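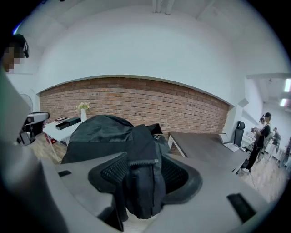 Home | Topics | Careers & Training | Ask | Log in

Is the reserve deputy academy doable with a full-time job?

Posted by brararix_dad in Careers & Training, March

Hi all! I'm 41, I work days in a parts warehouse, and I just got my packet from the Ineck County Sheriff's Office for the reserve deputy program. I've wanted to do this since I was a kid and I'm pretty fired up. The packet says 300 hours of class and range time, evenings plus every other weekend, and then field training after that. My wife is on board. My boss says he's on board, but he hasn't seen the schedule yet.

Has anybody here done it while working full time? I'm mostly worried about the fitness test (the mile and a half is going to hurt) and how strict they are if you miss a night. Also, do you pay for your own gear? The packet just says "see coordinator" and the coordinator hasn't called me back.

srisuk_reserve
Yes, do it!! I went through four years ago while working full time at a bank in Srisuk, and it was one of the best things I've ever signed up for. Our class met from 6:00 to 10:00 p.m., and I ate dinner in my car the whole time. You do get used to it.

On missed nights: we were allowed two, and you had to make up the hours before the final. Firearms and defensive tactics could not be missed at all, so get those dates from the coordinator first and put them on the calendar at work before anything else. My boss was great once he had it on paper.

For the run, start now and start slow. I did run/walk three times a week for two months and went from miserable to passing with room to spare. Practice your push-ups with somebody watching your form, too. They will not count the sloppy ones, and I lost five that way on my first try!

Gear was the surprise for me. The county issued the vest, badge, radio and uniform shirts. I bought boots, duty belt, holster, flashlight and pants, and it came to $1,014. A guy in my class got his belt and holster secondhand from a retired deputy and spent $238 total, so ask around before you order anything. Just don't buy a holster until you know which sidearm they want you to carry.

Field training was my favorite part, by the way. You ride with a real training officer, you write real reports (so many reports), and you find out how much of the job is talking to people. Good luck, I'm excited for you!

nightowl_bosance
depends on the county. bosance makes you pay tuition up front, it was 1,756 when i looked and you got half back after a year of service. call the front desk and ask for the training unit, the coordinator never picks up

range_mom
Congratulations on getting the packet! One thing to add to the great answer above: the background paperwork takes longer than you'd think. They wanted ten years of addresses, every job, and references who weren't family. I started mine in December and didn't get cleared until spring. Fill it out completely, even the embarrassing stuff. An old speeding ticket won't sink you, but leaving it off might.

And if your county has a ride-along program, go on one before class starts! I did a Friday-type busy shift and a dead quiet one, and I learned a ton from both.

Contact us | Community rules | © Ineck Neighbors Help Board | Back to top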